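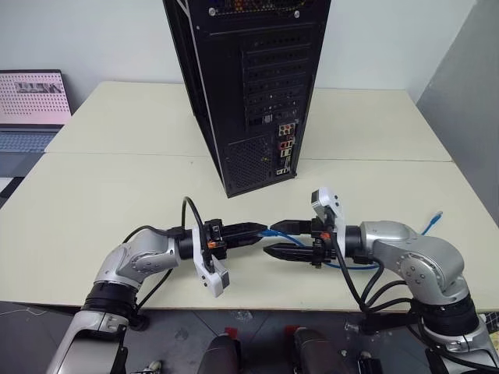 Cable task: both arms at the table, network cable between the grippers, tower with its rear panel to the front.

Maltstead household and shop-floor chores project
Progress report to the Gerovis fund, January 2023
Prepared by Seon-mi Yeon

Where we are

It has been a very good quarter! We set out to learn which dull little jobs a pair of arms can do today without a person stepping in, and we now have real numbers for two of them.

Folding hand towels is the steady one. In our last run of 300 towels the arms finished 98 in every hundred to a standard our laundry partner, Selell, would put on a shelf. They are slow (a person would be through the pile long before them) but they keep going, and Selell's staff have already asked when they can have a go with bath sheets.

Plugging a network cable into the back of a desktop computer is much harder, and I have enjoyed it far more than I expected to. The cable bends differently each time, the socket is small, and one arm has to hold the slack while the other lines up the plug. When we began in the autumn we had 4 good tries in a hundred. We are now at 31. Most of the misses come in the last centimetre, with the plug slightly twisted, so the picking up and passing across is in decent shape.

Can machines do these chores yet? Towels, yes, if you are patient. Cables, no, and I would not let the arms near a customer's computer. But the climb has been quick and we have plenty left to try.

Money and time

Spending is on plan. We lost nine working days waiting for replacement finger pads, and made up most of that by recording practice runs in the evenings.

Next steps

In February we start on softer finger pads from Na and a slower final push for the plug. We will also repeat the cable trials with the tower turned at an angle, as it would be under a real desk. Bath sheets follow if the folding table can be made wider. I would like to bring the fund's visitors in once the new pads are fitted, and will send dates separately.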